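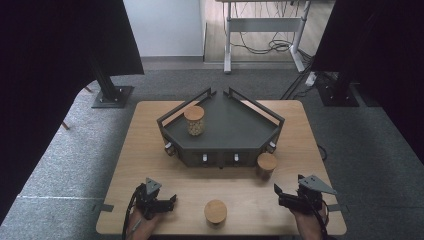

*Jars, lids and the two hand-held grippers.*

I've been putting off the Naltis versus Bostmont comparison for ages, so today I finally gave the Naltis pair a proper go on jars. Lids are my favourite test! A round wooden lid gives the fingers very little to grab when it's flat on the table, and you soon find out how much you lean on your wrist (a lot, in my case).

The cables bother me more than the weight does - I keep wanting another foot of slack on the right. Boonsong Noiphan reckons I should clip them to my sleeves, so I'll try that before the Bostmonts come out.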